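The Last Tuesday of Begović Hall

Kibet Mosoti had been promising for most of the fall that he would clear out his mother's sewing room, and for most of the fall he had found something else that needed doing. There were the gutters. There was the back step, which had been loose since the summer she moved in with his sister. There was a whole weekend he spent sharpening kitchen knives that he didn't much use, one after another, with the radio on, feeling busy and virtuous and knowing perfectly well what he was up to.

It was Nafula who finally got him through the door. She had lived across the street for so long that she no longer knocked, and she came in that morning with a thermos under one arm and a stack of flattened boxes under the other, and she said, "Which end are we starting at?" as if they had discussed it. They had not discussed it. But he pointed at the window end, where the light was better, and so they began.

His mother had sewn for the dance evenings at Begović Hall. Everybody of a certain age in that part of town remembered the hall, with its sloping floor and the stage curtain that only opened two thirds of the way, and a good many of them had been married in something his mother had taken in or let out in this very room. She kept notes on all of it. She had a ledger, green cloth with the spine gone soft, and in it she wrote down each person's measurements and then, because she couldn't help herself, a line or two about the person.

"Listen to this one," said Nafula, who had already sat down on the floor with it, which was not what the boxes were for. "Hem up two inches. Will not stand still. Is in love with the trombone player and thinks I can't tell."

"Who is it?"

"She only put initials." Nafula turned the page and smiled at it for a while. "Oh, she was terrible, your mother. I adore her. Waist let out again, says it is the washing machine."

Kibet laughed harder than he had expected to, and had to put down the box he was holding. He had thought the room would be sad. He had been so sure of it that he'd eaten a large breakfast in preparation, the way you might before a long drive, and now he was leaning on the cutting table with his eyes watering over somebody's washing machine.

They did get some work done, in between. The fabric went into one pile and the patterns into another, and the buttons, which lived in jam jars and biscuit tins and one very fine teapot without a lid, went onto the windowsill to be argued over later. Nafula was of the opinion that a person should keep one jar and give the rest to the school. Kibet was of the opinion that you couldn't possibly choose the jar without looking through all of them first, and he said so in a tone that made her put the kettle on instead of answering.
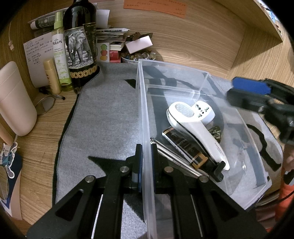
It was past noon when they came to the wardrobe. It stuck, as it always had, and you had to lift the left door a little and lean on it with your shoulder (he was pleased to find that his shoulder remembered). Behind the winter coats hung a dress he had never seen. It was dark red, with a full skirt and tiny covered buttons all the way down the back, and one sleeve was set in beautifully and the other was only pinned.

Neither of them said anything for a moment. Then Nafula, who was not a tall woman and had to reach, took it down by the hanger and carried it over to the window, holding the skirt up off the floor with her other arm the way you'd carry a sleeping child.

"She'll have it in the book," she said.

It took them a while to find. The entry was near the back, on a page by itself, and there were no initials at the top, only the measurements in his mother's slanting hand, and under them three lines. For the last Tuesday at the hall. Red because he always said red. No hurry with the second sleeve.

Kibet read it and then he read it again. His father had died in September of the year the hall closed, a few weeks before the last dance, and Kibet, who was away working then, had come home for the funeral and gone back again on the Sunday bus. He knew they used to go on Tuesdays. He hadn't known that she meant to stop altering other people's clothes, just the once, and make something to go in herself.

"Well," said Nafula, after a bit, and blew her nose. "What do you want to do with it?"

He didn't know. He thought of the pile for the thrift store and the pile for his sister, and it plainly belonged to neither. In the end he went into the hall and telephoned, and his mother picked up on the second ring, because she sat right next to the thing all day and was offended when it didn't go off.

"I found the red dress," he said.

There was quite a long silence, and behind it he could hear his sister's television.

"Is it faded?" his mother said.

He carried the phone in, as far as the cord would let him, and Nafula held the dress up toward the doorway and turned it so he could see the back, and then the front, and then the inside of the hem, where she seemed to know that fading would show.

"No," he said. "It's been in the dark. It looks brand new, Mama."

"And the sleeve?"

"Still pinned."

"Hm," said his mother. He knew that sound. She used to make it with a row of pins in her mouth, walking slowly around a person on a chair. "My thimble is in the teapot. Don't let Nafula give away the teapot. And bring the red thread, the proper one, on the wooden spool, not that shiny rubbish your aunt sent me."

"You want me to bring it over?"

"I'm not busy," his mother said.

So they left the boxes where they were, half of them still flat. Nafula folded the dress into a clean sheet with tissue between the layers, and Kibet tipped the teapot out onto the cutting table and hunted through more than 90 buttons and a great many hooks and eyes before he found the thimble, which fit on the very tip of his little finger and no farther. He wore it out to the car.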